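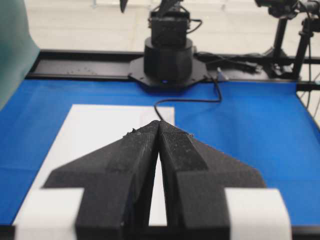
January 12, 2020
By the Caswood workshop desk
Filed under: Talks & Handouts / Paper and Table

Speaker notes: Setting Up a Table for Paper Work

(Start while people are still finding seats. Hold up a plain white sheet, then lay it on the blue cover.)

Good evening! I want to spend our time tonight on what goes under the paper. I know, I know. You came for folding and lettering and I'm going to talk about tabletops. Stay with me, because I love this stuff, and it changed how I work more than any pen I ever bought.

Color first. White paper on a white table is miserable. You lose the edge, you trim crooked, you put your elbow on the good sheet. Put the same sheet on a strong blue and the edge jumps right out at you. You can see a corner that's out of square from across the room!

(Pause. Let the front row come up and look. Slide the sheet a little crooked and ask who spotted it.)

I've tried green, gray, brown wrapping paper and one awful orange. Blue wins for me, a deep one, the bluer the better. Gray is my second choice and it's easier on the eyes late at night. If you do pencil work, try both before you decide.

Now creases. A cover that has been stored folded keeps its lines for ages. A faint one off to the side won't bother you. One running under your sheet will, as soon as you press down with a pencil. At the December session in Dinberg I had a fold straight through my working spot and every line I ruled had a little hiccup in it. So roll your cover, don't fold it. If it's already folded, turn it until the worst line is out toward a corner.

(Show the rolled one from the Berneler bag. Pass it around. GET IT BACK.)

Where to put the sheet: I like mine a bit left of center, with its far edge running straight across in front of me. That leaves open blue on the right for tools. Left-handers, flip all of this. Leave more room than you think, because a ruler needs somewhere to go when you set it down.

Dust. Wipe the table, wipe the cover, then wipe your tools, which everyone forgets. Dark tools show every speck, and I count that as a plus. A soft dry brush does it.

(Handouts: 36 copies, in the Cadwaladr folder. Short on chairs, so put them on the side table.)

Exercise, 11 minutes. Everyone gets one sheet. Lay it down square by eye, no ruler. Then check it against the table edge. People are always better at this than they expect, and it's a joy to watch the second try!

Questions after that. If someone asks about cutting, say yes, but put a proper cutting mat down first.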